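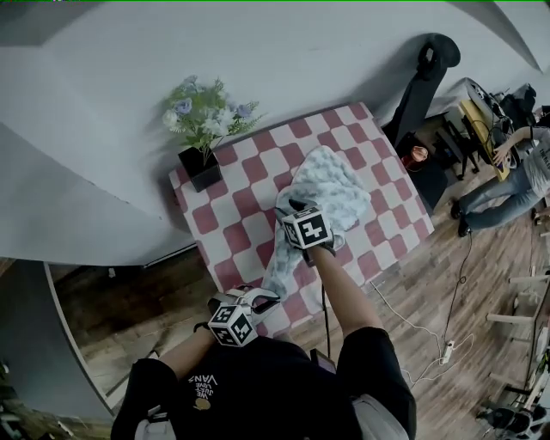 Vovbridge Writers' Group: Short Fiction

Print this page | E-mail this page

April 15, 2022
By Oskari Niskanen

The Datum

The benchmark at Skonis was a brass bolt set in the north pier of the old road bridge. Its published height was 83 meters above the national datum. Sepúlveda had used it for 25 years without checking it against anything else.

In August the county asked for a new line of levels from Skonis to the dam at Gruretetti. The work was routine. Sepúlveda carried the instrument and the new assistant, Ines, carried the staff. Sights were kept short and equal, backsight and foresight, to cancel the error of the instrument. Readings were taken to the millimeter and entered in pencil. Ink was not allowed in the book, and neither was an eraser. A wrong figure was struck through once and the correct figure was written above it.

They closed on the dam in the afternoon of the fourth day. The misclosure was 924 millimeters.

"That's a blunder," Ines said. "Somebody dropped a meter."

"A meter is 1,000."

"Then a meter and some error the other way."

Sepúlveda considered this. An accumulated error of 76 millimeters over that distance would have required a bent staff or a broken compensator. He set the instrument up on the crest of the dam and ran the two-peg test. The collimation was within limits. He measured the staff with a steel tape and applied the correction for temperature. The staff was good.

They leveled the line again in the opposite direction. It took four more days, and it rained on two of them. Between the lower farm and the quarry they slept in the truck. Ines read the foresights aloud and Sepúlveda repeated them before writing. At Skonis he sat down on the parapet and added the columns twice.

The two runs agreed to 3 millimeters.

"So the line is right," Ines said.

"The line is right."

"Then it's the dam."

"The dam was tied to the coast by another party. I've seen their book."

She looked down at the pier. The bolt was clean and undamaged, and the masonry around it showed no cracks. A bridge could settle by that much only if it did so evenly, along with both banks and the road.

Sepúlveda opened the case and put the instrument away. He wiped each leg of the tripod with a rag and tightened the wing nuts. His father had been on the crew that set the bolt. There was a photograph of it at home, four men in hats standing in the river up to their knees. He tried to remember where the water had come to on the stones behind them.

"How many houses were built off this mark?" Ines asked.

"All of them."

"And the flood wall?"

He turned to a clean page, wrote the name of the station and the time, and left the height column blank. Then he sharpened the pencil with his knife, letting the shavings fall in the river, and walked up the road to find a telephone.

Contact the group | © 2022 Vovbridge Writers' Group | Back to top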